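Week 5 handout: Reading an agency pitch

Agencies announce things. A new practice lead, a "reimagined" media offering, an account win with no budget attached. Your job this week is to read three of these announcements and mark every claim a client could check. Expect short lists.

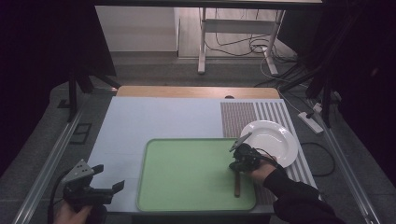 Take the Tumero announcement in your packet. It says the agency beat 400 rivals for the Skimico account and never says who ran the review or how many made a second round. Strip out the adjectives and you have about as much on the table as a green tray, a stick and a white plate on a striped placemat. Maybe that's enough to start a meal. I wouldn't pay a retainer for it.

Watch for the matching number, too. Bowen reports a 70 percent lift in recall, and Zindari reports 70 percent in "engagement," a word it defines nowhere. Ask what the base was. If the answer is a second slide deck, write that down as a no.
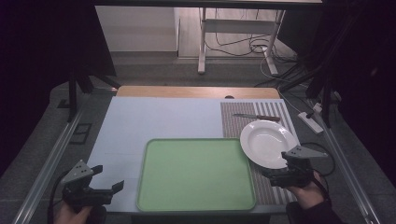

Gunnlaugur Ladefoged

For the seminar: bring one announcement of your own, up to 5 pages, with the checkable claims underlined. Troels Hviid will argue the agency side, and he is good at it, so have your sources ready. Awards don't count as evidence unless you can find the entry rules and the fee.

Reading for June is on the back page.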